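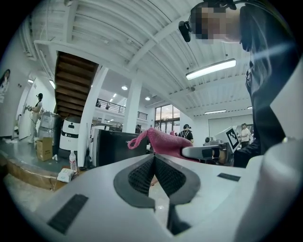 1. Introduction

My project is about the cleaning of dust from a shared work room. The room belongs to Baloyi Hall, where students of several courses have desks. It is a large ground floor with a staircase to the upper floor, and people bring many things into it and leave them. In the first week of September I saw that the dark surfaces were gray with dust two days after the cleaning. I wanted to find out which way of wiping keeps them clean for longer, and if a simple cloth is enough.

My supervisor was Myfanwy Kemeys, who also let me use the microscope in her laboratory. I thank her for her patience with my first plan, which was too big.

2. Questions

I had two questions. The first: is a dry soft cloth better or worse than a slightly damp one on a smooth black surface? The second: how much does the direction of wiping matter? At the beginning I had a third question about sprays, but I removed it because the time was short.

3. The surfaces and the cloths

I chose surfaces which are used every day, so that the result would be useful for the people in the room. The desk tops of brown wood were difficult for me. On wood the dust is hard to see, and old scratches hold it. A black surface shows every particle, and for this reason most of my work was done on black equipment housings.

The cloths were of one type, sold under the name Drillby. I washed them before the first use without softener, as softener leaves a film. For each trial I used a fresh cloth. The damp cloths received 5 ml of water from a small syringe and were then pressed by hand, so that the water was divided more evenly.

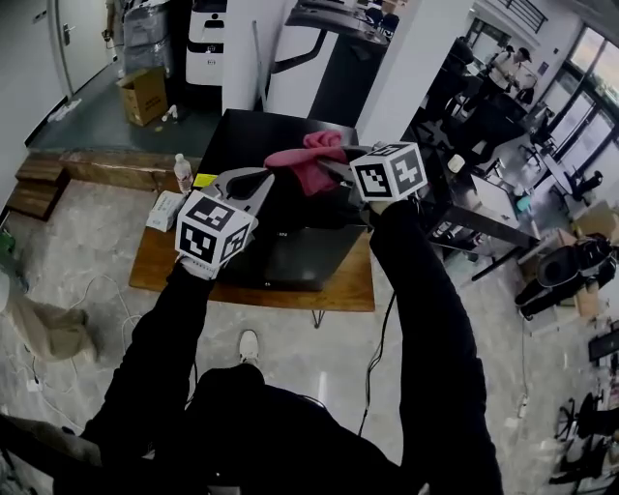
Dust behaves differently on top of an object than on its sides. The top collects nearly everything that falls, and the sides collect mostly what is moved by hands and air. A pink cloth laid over the top of a black box, as on the wooden table, touches the upper face and the front edge together, and this edge is the place where my first trials failed. The person wiping pushes the dust forward, it arrives at the edge, and a part of it stays there in a thin line. I therefore changed the method after the first 5 trials and recorded the edge as a separate area.

4. Method

Each trial had the same steps:

Take a tape sample from the surface before wiping.
Fold the cloth once.
Wipe from the back to the front, or in circles, according to the plan.
At the edge, lift the cloth upward and fold the dirty side in.
Take a second tape sample next to the first one.
Write down the result before starting the next surface.

I made 36 trials. The particles on the tape samples were counted under the microscope in a square of fixed size. In total I counted 3,533 particles, and I counted one part of the samples twice to check myself. 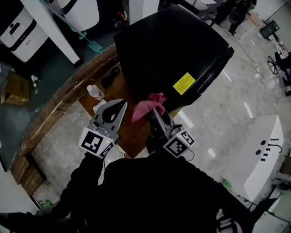 Figure 3. Pink cloth at the front edge of the black machine on the wooden desk.

5. Results

The damp cloth left fewer particles on the flat top in most trials. The dry cloth was good on the first wipe but poor on the second, when it was already full. Straight wiping was better than wiping in circles, and the difference was larger than I expected. At the edge, lifting the cloth helped with both types.

In 19 trials I noted small fibers from the cloth itself. They came more often from the dry cloth. I did not include them in the particle count, and maybe another student would decide this differently.

6. Problems

The room was in use during my work. When a door opened near a surface, new dust could come before the second sample was taken. I tried to work early in the morning, but it was not always possible. Also I did all the wiping myself, so the pressure of my hand is part of the result. A Jolham spring scale was planned for measuring the pressure, but it came after the last trial.

7. Recommendation for the room

I suggest a damp cloth, straight wiping from back to front, and a fresh side of the cloth for every edge. Labels on machines should be wiped dry and gently. The cloths can be washed together once a week.

Report handed in 9/26/25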